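Hold Before Lift

The planner logged its objection at line 6 of the run and went on working. It had been asked for a transfer: scoop from the bowl, carry, release. It had returned a trajectory with a pause in it that no one had put there.

I had the Garnton night rotation that August, which meant I had two screens, a stack of replay files and a chair with one good arm. The control software was called Surden. It had been bought from a firm in Pimentel along with its documentation, and the documentation was accurate up to the chapter on grasp confirmation, where the author had apparently been moved to another job. The remaining pages were headings.

The pause lasted 400 milliseconds. It fell between the close command and the first upward waypoint. In the configuration file the field for that interval was set to zero, and had been since the previous release. I checked the file on disk, the file in memory and the copy that the planner wrote into its own log on startup. All three said zero. I replayed the run and the pause was there.

A delay of that size does not matter to a spoon. It matters to a scheduler. Surden ran the two arms from one clock, and each arm held a lease on the shared part of the table while it moved. If the right arm kept its lease 400 milliseconds too long, the left arm's request went back in the queue, and the next cycle began late. Over a shift the lateness added up, and in the morning somebody from Hirex opened a ticket with the word "drift" in the subject line. I had closed three of those tickets as not reproducible. The fourth I kept.

I started from the bottom. The motor controllers were fine. The close command went out on time and was acknowledged on time. The force estimate rose, leveled off and stayed level. By the rule in the documentation, a level force estimate was a confirmed grasp, and a confirmed grasp released the lift.

The lift was not released. Something above the controllers was waiting for a second opinion.

I put a trace on the perception process and found the second opinion there. The wrist view was being segmented on every cycle, and the segmenter was returning two masks, one for the spoon and one for the dish behind it. The masks overlapped. With the spoon upright against the glaze, the boundary moved by a few pixels from one cycle to the next, and each time it moved the pose estimate was marked provisional. A provisional pose carried a validity window. The lift planner would not consume a pose until the window expired or the boundary settled.

The window was 400 milliseconds. It was a constant in a header file, with no comment.

I pulled the wrist views and the overhead one and put them on the left screen, with the trace running on the right.
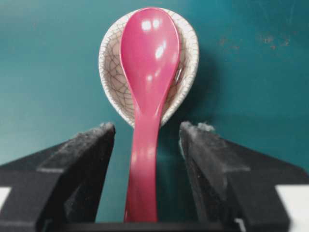
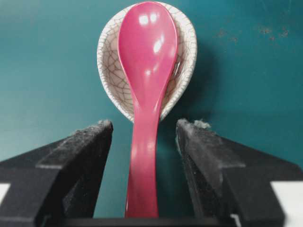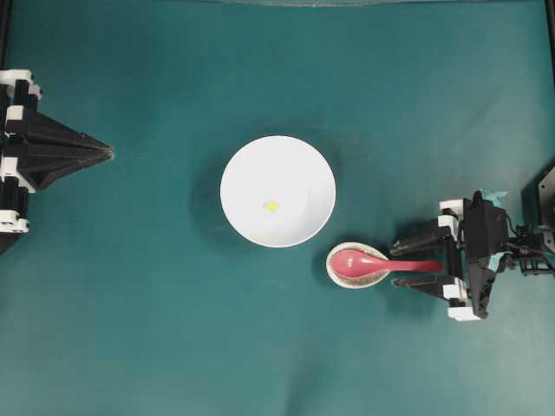
The boundary is noise and the window should go, was the view from Hirex, which arrived in the ticket while I was still reading the header. Set the constant to zero, rebuild, close the ticket. The reply went on for another paragraph. The force estimate was sufficient by the vendor's own rule, it said, and a planner that consulted the camera after the fingers had closed was doing the same work twice. The last sentence asked when the rebuild would be on the line.

I wrote back that I would test it.

The test was simple to set up. Surden could run a recorded session against a modified build, with the controllers stubbed out and the perception process live. I set the constant to zero and ran 200 replays. The pause disappeared from all of them. The leases were returned on time. The left arm's requests were granted at first asking, and the cycle clock stayed where it belonged.

In 4 of the replays the lift was planned around the dish.

I read those logs slowly. On each, the two masks had merged for a single cycle at the moment of closing. The planner had received one object with the outline of a spoon and a dish together, had accepted it, and had computed a clearance for something far wider than what it was holding. The path was smooth and legal. It went up and over an obstacle that consisted of the payload. The force estimate, which knew nothing about outlines, reported a confirmed grasp throughout.

So the window was doing something – it was absorbing the merge. Whoever had typed the constant had seen a merged mask, waited it out, and gone home without telling the configuration file.

I considered two repairs. The first was to expose the constant as a parameter, set it to a lower value and hope the merges were shorter than that. The second was to leave the lift gated on the mask and release the lease early, so that the left arm could move while the right one made up its mind. The second meant changing the lease code, which had no tests. I wrote the tests first. They took the rest of the night and most of the next.

The change itself was 6 lines. The right arm now gave back everything outside its own reach as soon as the fingers closed, and kept only the column of space it was standing in. I reran the 200 replays. The pause was present in every one. The cycle clock did not drift. No path went around the dish.

I moved the constant out of the header and into the configuration file, next to the field that said zero, and gave it a name with the word "mask" in it. I added a comment. Then I deleted the old field, and the build failed in a module I had never opened, which read that field at startup and used it to size a buffer.

I put the field back. I wrote a comment on that one too, and attached both to the ticket, and changed its subject line from "drift" to "lease."

The answer from Hirex came before the end of the shift. It asked whether the buffer could be smaller.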